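**Subject:** Re: [pravik-data] blanket folding, how many and how varied

On the April batch, Gaétan Petrenko wrote:

> We have 48 blanket episodes from Cloutier and most of them start with the
> blanket already flat. Is that what we want? Also, do we keep episodes where
> the first pinch misses and the person tries again?

Two answers. Keep the retries, as long as the fold gets finished. Tag them "regrasp" in the notes column and leave the video whole. The Zedside set had all its misses trimmed out, and the policy we trained on it would close on air and then carry on as if it had the cloth.

On flat starts: no, we have enough. For the next round please start from a bunched or half-open blanket at least half the time, and leave the rest of the bed as you find it. Toys, clothes and patterned sheets are all fine. Thick fabric is still our weak spot. Thin sheets get picked up by almost any pinch, but plush needs the fingers to come down on either side of a ridge and close fully before the lift. 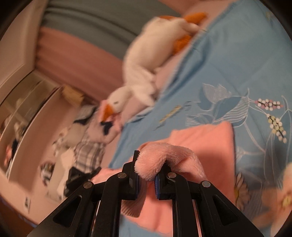 Ruxandra Anghel objected that a full close on every pinch will teach the model one grip width for all cloth, and she would like some episodes held a little open on the thick material. She also asked that we stop mixing one-hand and two-hand folds under the same task name.

I agree on the second point. From now on use "fold_blanket_1h" and "fold_blanket_2h". I will rename the old ones myself, so please don't touch the folders on the Pesex drive until I write again.

On grip width I would like to wait. The target is some 800 episodes across all homes, and 100 of those could be set aside for a partial close once the main set is done. If we split it now, neither half will be big enough to train on.

Gaétan, of your 48, I could use 38 as they are. The other ten end before the blanket is let go - please redo those, with two seconds of open fingers at the end.

> Should the prompt text say "blanket" or name the color too?

Color too, where there is more than one blanket on the bed. Otherwise just "blanket".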